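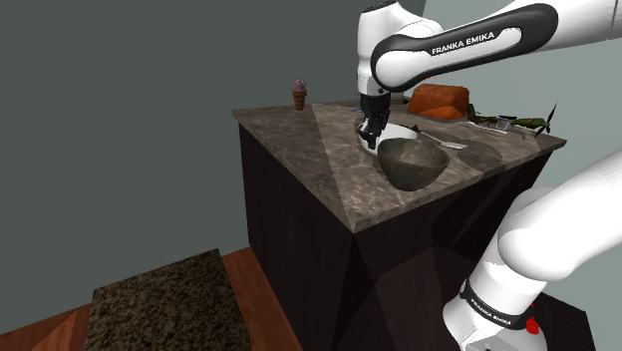 Figure 4.1 A white plate on a stone-patterned kitchen counter.

Chapter 4
Stone in Everyday Life

Think about the last hard surface you set a plate on. If it was stone, you were touching something with a longer history than any city on Earth, and this chapter is about learning to read that history. Geology can sound like a subject for mountaintops and deserts. It is also a subject for kitchens, bank lobbies, and front steps!

We begin with two rocks that shoppers often mix up. Granite forms when melted rock cools slowly, deep underground, which gives its crystals time to grow large enough to see. Marble starts out as limestone and is changed by heat and pressure until its grains lock together. Put a drop of vinegar on each and you will learn something right away — marble is made mostly of calcite, and acid eats into it. Granite hardly notices.

Next we travel to the quarry at Corndale, where the working face is 40 meters high and shows 11 separate layers. You will follow one block from the wall to the saw and find out why the cutters care so much about tiny cracks. A shorter visit to the old pits at Urkby shows what happens to a town's buildings when the local stone is soft.

Key terms: igneous, metamorphic, calcite, grain, vein, joint

Before You Read
Find three pieces of stone in or near your home. For each one, write down its color, whether you can see separate grains, and how it feels under your fingertips. Keep your notes — you will need them for the hardness test in Section 4.2.

4.1 How Rocks Get Their Patterns

A pattern in stone is a record of change. Dark bands, pale veins, and speckles each form in their own way, and we will start with the speckles.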